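Chapter 9
Can a Machine Make Your Bed Yet?

Before you start this chapter, try something. Go to the nearest bed or couch, find whatever has been left on it, and put that thing where it belongs. Pay attention to your hand while you do it. Chances are you slid a finger under one edge, felt the cloth give a little, adjusted, and lifted without once thinking about force. You may have been talking to somebody the whole time!

In Chapter 8 we looked at machines that weld, sort and stack. Those jobs have something wonderful in common from an engineer's point of view: the parts show up in the same place, facing the same way, over and over. The packing line at the Kistelport plant, our running case in Part Two, handled 381 cartons an hour with a program that barely knew what a carton was. It didn't need to. The carton was always there.

A bedroom is a different animal. Blankets change shape every time they are touched. Pillows have corners, sort of, until you squeeze them. Small hard things end up on top of large soft things, and the small thing sinks, tips, or slides when a finger pushes on it. For a long time this was enough to keep chores off the list of serious robot problems. Now it's one of the liveliest areas in the whole field, and I can't think of a better place to begin Part Three.

The task we'll follow through this chapter is a humble one: an arm with a two-fingered gripper, a bed with a blanket and a pillow on it, and a small object lying in among the bedding that ought to be somewhere else. We'll work on it in simulation, where you can run the same pickup a thousand times before lunch and nothing gets broken.
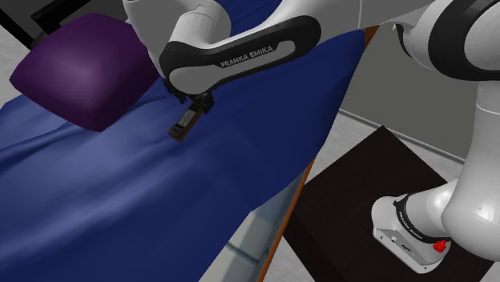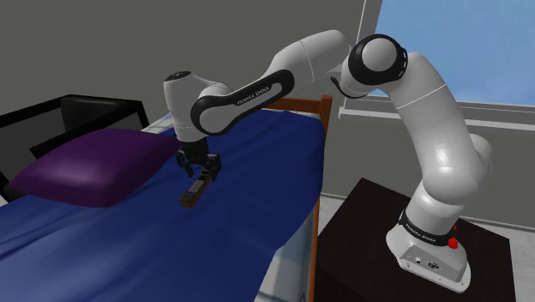
Figure 9.1 Two simulated views of the tidying task: a Franka Emika arm beside the bed, its gripper over the blue blanket, with the purple pillow close by.

Look at the folds in the blanket and ask yourself how you would describe them to a computer. A carton takes three numbers for its size and a few more for its position. A fold could take hundreds, and they would all be out of date as soon as a finger pressed on the cloth. Section 9.2 takes up this question of description, which engineers call state.

Now think about the object. The gripper has to come down close to the cloth without plowing into it. Come in too high and the fingers close on air. Come in too low and they pinch up a ridge of blanket along with the thing you wanted. People solve this with touch. Many arms have to make do with cameras and a good guess, and Section 9.3 is all about making the guess better.

So, can machines do chores yet? Some of them, some of the time, in rooms that have been set up with care. The students behind the Vastura project, whose work you'll meet in Section 9.4, got up to 32 clean pickups in a row on a flat blanket. Then they rumpled the blanket and their longest run dropped to 5. I love that result. It tells you exactly where to dig.

Words to know
state, deformable object, grasp, contact, simulation, recovery

By the end of the chapter you should be able to
explain why cloth is harder to model than a box
sketch two ways to approach a small object on a soft surface
say what a simulation leaves out, and when that matters
plan what an arm should do after a missed grasp

9.1 What Counts as Done?

Ask two people whether a bed is made and you may get two answers. One wants the pillow square to the wall. The other is happy if the blanket covers the sheet. A machine can't work with "tidy," so the first job is to write down a test it can pass or fail.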